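1/ Sorting out the recycling at the Mulmont flat, 29 Apr 2019. Plastic bottles first, as they take up the most room.

2/ Caps stay on. Our council wants them on, yours may not - check the leaflet.

3/ I use one open bin for the bottles and nothing else. Orange, so it doesn't get mistaken for the rubbish.

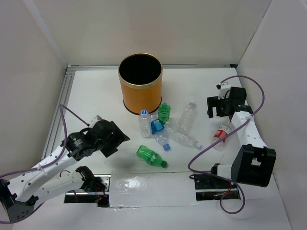

4/ Cartons go separately. They're easy to miss in among the clear and green bottles, so pull them out before you start filling.

5/ Squash the big ones - it saves a trip. The bottle bank on Grolport Road is 300 metres from us and shuts at 11.

6/ Glass tomorrow.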